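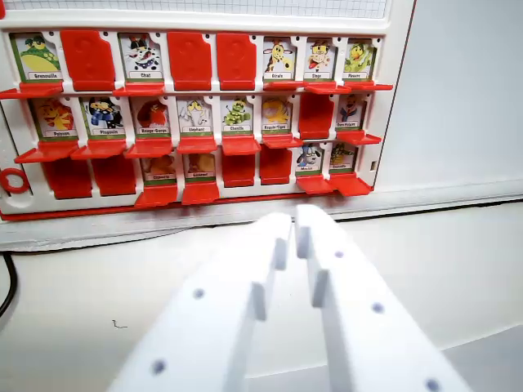
Players wanted: steer a robot arm through a guessing game (paid, June)

Clurent robot handling group, Brallosberg site

Short version. We need 12 people to come in for four sessions each and drive one of our arms by hand controller while it flips little picture windows up and down on a tabletop game. Paid. No robot experience needed, in fact we'd prefer you hadn't any. Starts in June, places go in the order we get the forms back, so be quick.

What we're trying to find out

Most people teaching an arm a new job do it the long way. Person does the whole task start to finish, arm records it, do it again, and again, until everyone is fed up. We think a lot of that is wasted. The arm is usually fine on the easy stretch, moving over to the board, and falls apart in the last bit where the fingers have to meet a thin hinged part without shoving its neighbour.

So our method is to let the arm try by itself and have a person take over only when it looks like going wrong. We keep the few seconds before the takeover as well as the fix. We call it late-hand teaching in the group, don't bother looking it up, it's just our name.

Where we've got to: 2819 takeovers recorded, all by four of us. On windows with a clear space beside them the late-hand version now does better than our old whole-task version, using 1000 fewer recordings. Where there are upright cards on both sides it's no better at all. Might be the method. Might be that the same four people have got into the same four habits. Hence this advert.

Why a children's game

Cheap, small parts, resets in a minute, and you can see straight away if the wrong one went over. The board we use has animal cards with French names on (Grenouille, Girafe, Pingouin and so on). You don't need French. The screen tells you which card to go for with a picture of it, not the word.

The red windows stand up or fold flat and the arm has to do both. Flipping down is the easy one. Lifting a flat one back up is where most of the takeovers happen, the fingers are thick compared with the gap and from the wrist camera you lose sight of the hinge right when you want it. You'll swear at it. Everyone does.

What you'd be doing

Session one: sign in, practise with the controller, get used to the view. You only see what the wrist camera sees, we sit you behind a screen so you can't peek at the table. No recording untill you say you're happy.

Session two: whole-task. You drive every flip yourself from start to finish.

Session three: late-hand. Arm drives, you watch, squeeze the trigger when you think it's about to mess up, put it right, let go.

Session four: mixed, plus a game against one of us with the arm doing your flipping. Then a short chat about when you decided to step in and why. That chat matters as much as the recordings, please don't book a train for straight after.

Half the group will get sessions two and three swapped over. You won't get to pick.

Each session is two hours with a proper break in the middle. We stop when you want to stop. A slow, careful driver is as useful to us as a fast one, and no, we don't rank people.

Who can take part

18 or over.
Able to use a hand controller with at least one hand. Left-handers very welcome, we are short of them.
Can see a screen at arm's length, glasses or lenses fine.
Can tell red from white on a screen. If colour is a problem for you write to us first anyway, may well be workable.
Haven't driven a robot arm before, for work or study. Game consoles don't count.
Can get to all four sessions. This one we can't bend on, half a set is no use for the comparison.

Staff and their families can't take part, sorry. People from Grutthorpe who did the drawer study with us can, as you never touched the controls in that one.

What you get

Paid per session, at the end of each one, not in a lump at the finish. Rate is in the information sheet, same rate for everybody. Travel by bus or train paid back if you keep the ticket. Parking free but tight. Tea, coffee, biscuits of variable quality.

If you drop out part way you keep what you've been paid. No need to give a reason.

What we keep

Wrist camera video of the board and fingers, controller movements, trigger times, sound from the chat at the end. No video of your face. Your name is kept in a separate file from the recordings and gets deleted once the last payment has gone through. The recordings themselves will be shared with our partners at Tolentino and later put out with the write-up, with a number in place of your name. You can ask us to pull your recordings up to the day the write-up goes in. After that we can't get them back.

Risks, such as they are

You're never within reach of the arm. It moves slowly and there is a stop button on your side as well as ours. Main complaints from our own lot: stiff thumb, sore eyes, mild despair. A couple of us felt slightly queasy watching the wrist view when it swings quickly, so if you get travel sick tell us and we'll start you on the slow setting.

You can't break it. If a card pops out of its window we put it back in and carry on, it gets logged as a miss and that's useful as well.

Times

Morning slots from 9.30, afternoon from 2. One evening slot, Monday at 6, for people with day jobs. Evening one will go first so say so clearly on the form if you can only do that. We try to leave at least a day between your sessions but no more than a week.

Getting in

Brallosberg site, side entrance by the bike racks, not the main reception, they will send you round anyway. Step-free all the way through. Chair and desk both go up and down.

How to put your name down

Ask for the form at the site desk or ring the group office and Mylene Belmonte will send it. One page. We need your name, a way of reaching you, which hand you use, and which slots you could manage. Don't send a CV, it isn't that sort of thing.

Mylene does bookings, payment and access questions. Anything about the study itself, the method, what happens to the data, ask for Dindo Castillo. He is in the lab most afternoons and bad at picking up, leave a message and he'll ring back.

We'll tell everyone yes or no, including the nos. If we fill up there's a reserve list, and people do drop out, so worth sending the form in even if you're reading this late. Information sheet comes with the form, pleae read it before the first session and bring any questions with you.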